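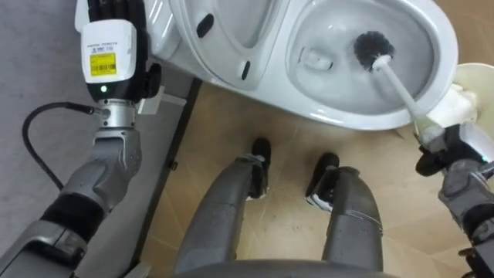 Nhyira Ansah thinks we should stop letting the obituary text flow straight from the family's email into the program layout, and that somebody ought to read it out loud first, slowly, in the back room with the door shut. She told me so again this morning while I was still taking off my coat, and I said I'd write it down, so I'm writing it down.

Notebook, 10/23/21. Programs bench.

The reason it came up is the Dramani job. It's a four-page folded program, 100 copies, cream stock, with a portrait on the front and the obituary across the two inside pages. The daughter sent the text late last night as three separate emails, and the third one began in the middle of a sentence that the second one had already finished a different way. I pasted them together in the order they came in and didn't catch it. Nhyira did, on the proof, with her finger on the line. Mr. Dramani had "worked at the cannery and" and then on the next line he was survived by his brothers. She read it to me and we both just stood there a minute, because that is somebody's dad.

I called the daughter and she was so kind about it. She found the missing bit on her phone and read it to me, and I typed while she talked. He worked at the cannery and later drove the school bus, and he sang bass in the choir at Mollby Street for most of his grown life. I asked her if "bass" should say "bass section" because people sometimes read it as the fish (I really did ask that, God help me) and she laughed, and then she told me he fished too, so now both are in. I think that may be the nicest line in the whole thing.

Now to the layout, for whoever opens the press file on my machine. The text came in at a little over what fits, even before the fishing. Our inside spread holds 400 words comfortably in Drulell Book with the wide margins, and I had to decide between smaller type and cutting the margins down. I went with the margins. I've said it before in these pages but the people who read a funeral program most closely are the ones his age, sitting in a dim church, often without the right glasses, and I won't set them anything smaller than we set now. The name on the cover is at 18 point, which looked timid on screen and just right on paper. Please don't bump it up.

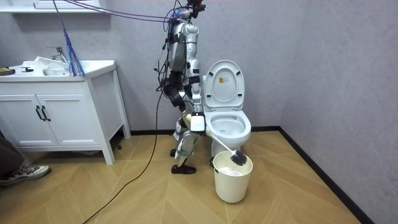
The border color on the Dramani cover is still not settled. The family asked for purple because of the choir robes, and what we printed on the first proof was closer to plum, with too much red in it, and under the warm lamp by the cutter it went nearly brown. I tried pulling the magenta back in steps and taped the strips to the inside cover of this notebook. What I have in my head is a plain, clear purple, in the family of those cables running up from the robot's head toward the ceiling, a color you'd call purple straight off and wouldn't have to talk anybody into. Strip C is the nearest. Nhyira likes B better on the cream and she may be right, the cream pulls everything toward yellow. I've asked the daughter to stop in and pick with her own eyes, in daylight, by the front window.

Folding. The Pirkon is creasing a hair to the left again, so the portrait drifts toward the spine on the cover and the hymn list on the back looks like it's leaning away from you. I loosened the side guide and brought it in with a strip of card behind it, ran 20 blanks, and they came out straight. Then I ran a few with ink on and saw the black crack along the fold, right through the tail of the border. It's the grain. The cream sheets in the open box were cut the wrong way for this fold, and the unopened box is marked correctly on the end. Use the unopened box! I've put the other one under the bench for the bookmarks, where it won't matter which way it runs.

Back to the reading out loud, since I promised. I was a bit grumpy about the idea to begin with, it being one more step on jobs that come in with two days' notice if we're lucky. But I took the corrected Dramani text into the back room after lunch and tried it, and I caught two things my eye had gone past every time. A grandson was listed twice, once by his given name and once by what I now know is his nickname. And the service time in the last paragraph was an hour off from the service time on the back page. Either of those would have gone out the door.
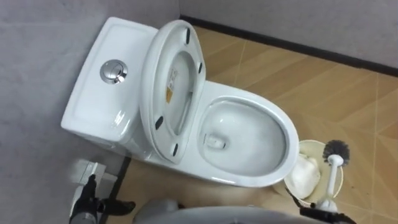 The other thing reading aloud does is slow you down at the list of names. I tend to treat survivors as a block of type, something to be fitted, and I'm always hunting for a place where I can save a line. Saying them one after another you hear where the family put their commas and why, who is paired with whom, and which name stands off by itself. I had run a niece in with the cousins to save a line. She's back on her own line now and I found the room by tightening the hymn list.

So, a proposal for how we do it, and Nhyira please write in the margin if I've got it wrong. Whoever didn't do the typesetting does the reading. Read from paper, never the screen. Spell any name you aren't sure of out loud, and if you're still not sure, call the family, even if it's the second call that day. I have yet to have one of them mind.

Still open on Dramani: border color, B or C. Portrait is in and cleaned up, I took out the scratch by the collar and left the crease in his forehead alone. Daughter wants one spare copy unfolded for framing, so keep a flat one back before the stack goes through the Pirkon. Envelope for her is in the top tray with the original photograph in it. Please don't put anything on top of it.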